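Search this site
Enter keywords
Go

Student Project Report: Home Court and Free Throws in the Cendthorpe Amateur League

Author: S. Uçar

My project asks a simple question. Do players in our local basketball league shoot free throws better in their own gym? Many fans in Cendthorpe believe it, and I believed it too when I started in May.

I used the paper score sheets of 5 teams, which the league office let me copy. After I removed the sheets with unclear handwriting, I had 1668 free throws. For each one I wrote down the team, the quarter, home or away, and if it was made or missed. The copying was slow work and I did most of it on Friday evenings.

I checked the numbers 2 times. The first time I found that I had mixed the home and away columns for Tivden, so I did this team again from the start.

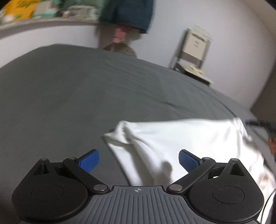 The difference between home and away was smaller than I expected. For most teams it was so small that I cannot say it is more than luck. Only Brultavov had a clear difference, and their gym is special - the wall is very close behind one basket, and visiting players often complain about it.

I also looked at the fourth quarter separately. There were 419 free throws in this group. I thought that tired players would miss more, but the percentage stayed almost the same as in the first three quarters. One possible reason is that coaches keep their best shooters on the court at the end of a close game. My data cannot prove this, as the sheets do not show who was on the bench.

There are some weak points in my work. The score sheets do not say how many people were in the gym, so I could not compare loud games with quiet games. Also, one season is short. A player who is injured for a month can change the result of the whole team.

If I continue the project next year, I would like to add the attendance and the travel distance of the visiting team. My teacher also suggested to look at fouls, which are maybe more affected by the home crowd than the shooting is.

Last updated: May
Contact | Copyright | Back to top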